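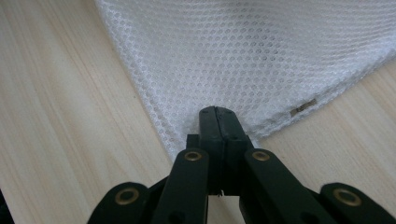

Folding the mesh bags

I have put off writing about laundry bags for a while because it seemed like too small a subject. Then Anneliese Brinkmann asked me how I keep mine, and my answer ran to a page and a half, so I may as well post it.

We have used mesh bags since we moved to Eltby. The machine in our building is a hard one on clothes, and after it ate the strap off a good nightgown I bought a set of two from Stubbs, the hardware store by the bus station. I have added to them since. They go in with the wash and come out clean, and then for a long time I did nothing with them except stuff them in the drawer under the dish towels. In April I emptied that drawer and decided to fold them like anything else.

Mesh does not fold the way cotton does. It slides, it springs back a little, and the corners never want to meet. What works for me is to lay the bag out on a bare table with the opening facing away. A tablecloth grabs at the holes and you end up moving the cloth along with the bag. I close the zipper first if there is one. Then I take one corner and pull it out to a point until the hem next to it lies straight, and I do the same with the others. It takes less than a minute once you have the feel of it.

After that I fold it in half the long way and run the flat of my hand down it. The seam is the thick part and it tends to roll over on itself, so I pinch it and lift it a little before I lay it back down.

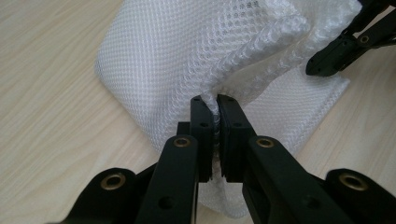

If the fold still wanders I open it up and start again from the seam side. Tugging at the loose layer only makes it worse, and it can snag. I have one bag with a pulled thread from doing exactly that - still usable, but only for socks.

From the half I go to thirds, which gives a bundle the size of a paperback. Small bags get folded once more. I used to roll them, and rolls do look nice for a day, but they come undone as soon as someone reaches past them for a towel.

Abdelghani Hamdy, who I used to share a laundry room with, says he hangs his on a hook by the handle loop and never folds anything. Fine if you have the hook. I have a drawer. 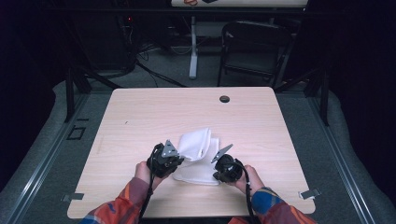 The drawer holds 6 bags stood on edge, in an old Zunetti pasta box with the top cut off. Large ones go at the back. I keep the one for sweaters in front, as it gets the most use in cold weather and I would like to find it without taking the others out.

A few people have asked about washing them. Mine go in warm with the towels and then over the back of a chair. I tried the dryer on low and the zipper pull got hot enough to notice, so I stopped.

Next I want to sort out the pillowcases, which are in a worse state than the bags ever were. The fitted sheets can wait until fall.

Contact: use the form on the About page | © Small Drawers, Eltby | Back to top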